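Colored rim (tableware)

A colored rim is a band of color running around the edge of a plate, bowl, or cup whose main surface is left plain, most often white. It may be painted, glazed, enameled, or made as a separate ring and fitted on. It has few practical duties and has been credited with a great many.

Contents
1 Types
2 Use on enamelware
3 The Flikholm rim
4 In institutions
5 Collecting
6 See also

Types

Painted and glazed rims are the oldest kind and the first to wear off, usually at the spot where the dish meets the faucet. Enamel rims are dipped or brushed before a second firing. Fitted rims, generally plastic, are pressed or glued over the edge of the dish. They come off in one piece, which their makers have described as a feature.

Width is measured from the outer lip inward. Anything under 5 millimeters is called a line by dealers, and anything wider is a band. Dealers with a line to sell have been known to measure generously.

Use on enamelware

On steel enamelware the rim is where chips appear first, and a dark color hides both the chip and the rust that follows it. Blue and black were the standard choices for this reason. Red hides rust fairly well. White rims on white enamelware were tried and are now mostly seen in photographs of other people's kitchens.

The Flikholm rim

The best-known fitted rim was sold by Flikholm, a housewares firm whose catalog at its peak listed 59 rim colors, eleven of them green. The rings were sold apart from the dishes, so that a household could change its colors with the season. Harriet Crenshaw, in her short history of the company, found that most households bought red once and left it there.

Flikholm's rival Troltus answered with a rim that could be removed without tools. It could also be removed by soup. The line was dropped after one winter and the leftover rings were sold to schools for use in ring toss.

In institutions

Hospitals, canteens, and nurseries have used rim colors to sort dishes by ward, diet, or room. The system works as long as one person does the washing up. Faustino Ochoa, who ran the kitchens of a boarding school with 70 pupils, wrote that the blue bowls were for porridge, the red bowls were for soup, and by January all the bowls were for everything.

A strongly colored rim also helps people with poor eyesight find the edge of a pale dish on a pale table. It is the least disputed argument in favor of the rim and seldom appears in advertising.

Collecting

Collectors prize complete sets, unfaded color, and rings with a tight seam. The standard price guide, compiled by Bernadette Kasprzak, ran to 2000 entries and was criticized by Shoshana Haddad for leaving out saucers. A supplement on saucers followed. Haddad criticized that too.

See also

Enamelware
Saucer
Ring toss

Gallery

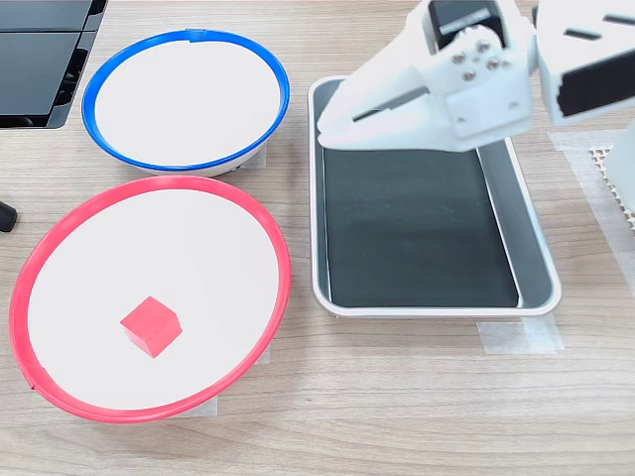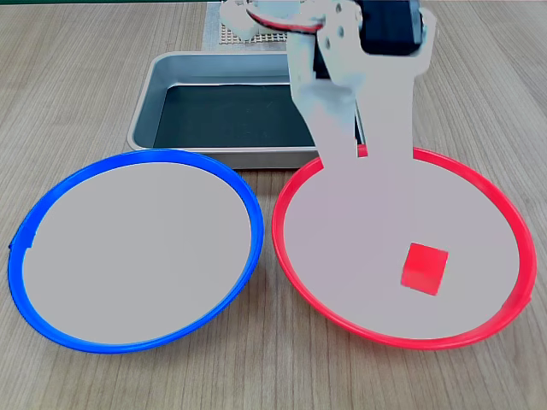
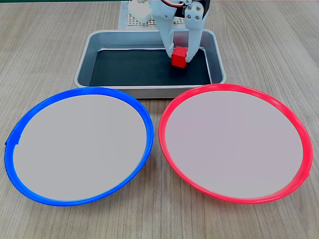 Red-rimmed dish (first and second images); small red cube (first and third).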